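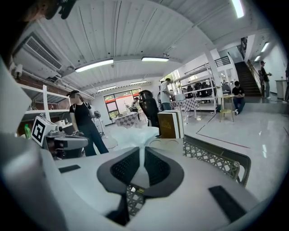 4. Charging and battery care

The Fetholm 240 ships with a battery that is partly charged, and the quick-start card tells you to use it straight out of the box. We would hold off. The percentage shown on a new phone is a guess until the phone has been through one full charge, and a guess of 60 percent can turn into a dead screen by lunch. Pick a hard, flat spot for that first charge and keep small items such as a little green bottle well away from the cable, where a tug on the cord could send them over. Leave the phone alone until it reads 100 percent.

4.1 First charge

1. Peel off the film on the back. It looks like part of the phone and it traps heat.
2. Plug the cable into the charger first, then into the phone.
3. Wait for the battery symbol. If the battery is very low, the screen can stay black for several minutes.
4. Charge to 100 percent with the phone turned off.
5. Unplug, turn the phone on and go through the welcome screens.
6. When asked to turn on Smart Charge, choose Later. See 4.3 for why.

Note: The charger in the box is made by Uchida. Other chargers will work, but the words "fast charge" on a package mean very little. If the lock screen says Charging and leaves out the word Fast, you are getting the slow rate, whatever the package says.

4.2 Setting a charge limit

The phone can stop charging before it is full. Fetholm says this makes the battery last longer over the years. That is probably true, though the size of the gain depends on how hot your phone gets and how often you run it down, and no setting can tell you that ahead of time.

1. Open Settings and tap Battery.
2. Tap Charge limit.
3. Choose 80, 90 or Off.
4. Restart the phone. The menu does not ask you to, but on early software the limit is ignored until you do.

If you need a full battery for a trip, set the limit to Off the night before. The "Once only" button is supposed to do this for a single charge. On software older than the June update it sometimes stays on for good, so check the menu again afterward.

4.3 Smart Charge

Smart Charge studies your habits and tries to finish charging just before you get up. If you keep regular hours it does fairly well. If you work shifts, or if you have owned the phone for less than two weeks, expect to wake up now and then to a phone that is still waiting.

To turn it on:
1. Open Settings, Battery, Smart Charge.
2. Set a wake time by hand. Do not pick Automatic yet.
3. After two weeks, switch to Automatic if you want to try it.
4. Switch back the first time it lets you down.

Caution: Do not charge the phone under a pillow or blanket, with Smart Charge on or off. The phone slows its charging when it gets warm, but it cannot cool itself if the heat has nowhere to go.

4.4 Reading the battery health page

The health page lists a cycle count and a percentage. One cycle is one full battery's worth of use, even if it is spread over several days. The battery is rated to keep most of its capacity for 500 cycles. Ratings like this come from tests in steady conditions, and a phone left on a dashboard will not match them.

Cycle count under 200: ignore the percentage. It moves up and down by a point or two and means nothing.
Cycle count 200 to 500: look at it every few months.
Cycle count over 500: if the phone shuts off with charge still showing, ask for a battery check.

Some sellers offer a Grelleck battery case that claims to take the phone to 1000 cycles. A case adds power from a second battery. It does not mend the first one, and it makes the phone run warmer.

Battery cleaner and booster apps: leave them out. They close apps that the phone then has to open again — a job that uses power — and most of them show ads while doing it.

Battery checks are handled by the Skondunstead service desk. Have the cycle count and software version ready, and back up the phone before you send it in.

Section revised 12 Feb 2020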